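4. Trying out the Platis kit on the two-bin task

4.1 What we bought and how we set it up

I should say up front that I'm not neutral about bin picking kits. I've lost too many evenings to them. When Rekha Pathak suggested we review Platis for this paper, I said yes mostly so that I could complain about it afterwards, and then it went and behaved itself for the first week, so this section is kinder than I'd planned.

Platis is sold as a bundle: the grasp planning software, a calibration routine, a licence for one arm and a year of support from the Wilovton office. You bring your own robot, gripper and bins. Ours was the arm we already had in the lab, and the bins were fixed down with clamps so they couldn't creep about between runs. The supplier's guide wants you to use its own bin mounts, but Damian Sutter rang them and they were happy with clamps as long as we repeated the calibration whenever one was loosened. We did that (grumbling a bit) each time.

We compared it with Anura, which we'd been using since August and knew well. Both got the same job - take a mixed handful of objects out of the front bin, one at a time, and put each one in the bin behind. No training on the objects beforehand, and no help from us once a run had started. A run ended when the front bin was clear or when the software gave up by itself.

Figure 4 comes from the Platis side of the comparison, with the gripper at the orange basket and three other items still on the floor of the front bin.

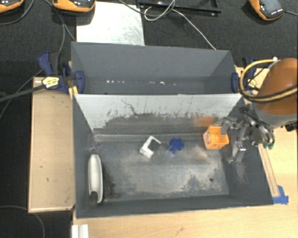 Figure 4. Front bin during a mixed-object run, with the gripper's finger at the rim of the small basket.

Is Platis worth buying if you already own a decent grasp planner? For most small labs I'd say only if setting up is what eats your time, as that's where it beats Anura by a mile, and its picking is only a little better.

4.2 How the runs went

Across the whole comparison we logged 799 pick attempts, 371 of them with Anura and the rest with Platis. I've put the full breakdown in the appendix. What I care about more here is what it was like to live with.

Open shapes were the main nuisance for both. Anura likes to aim for the middle of a thing, so with a basket or a bracket it'll cheerfully close on the gap. Platis went for rims and arms far more often, and I really liked that! It was fussier near the walls, though, and would sometimes dither over a long item lying close to one side, replanning again and again before it committed.

Calibration took us 40 minutes the first time, most of it spent reading. After that it was quick enough that we stopped moaning. The log viewer is poor - you can't search it, and failed attempts are listed under a code you have to look up in a separate booklet. Rekha wrote a small script to get round this and we've put it with our data, as the Zürcher group asked us for the same thing.

Support was good. We sent in two faults and had a proper answer to each, one of them with a patch. I still don't know why the other one went away.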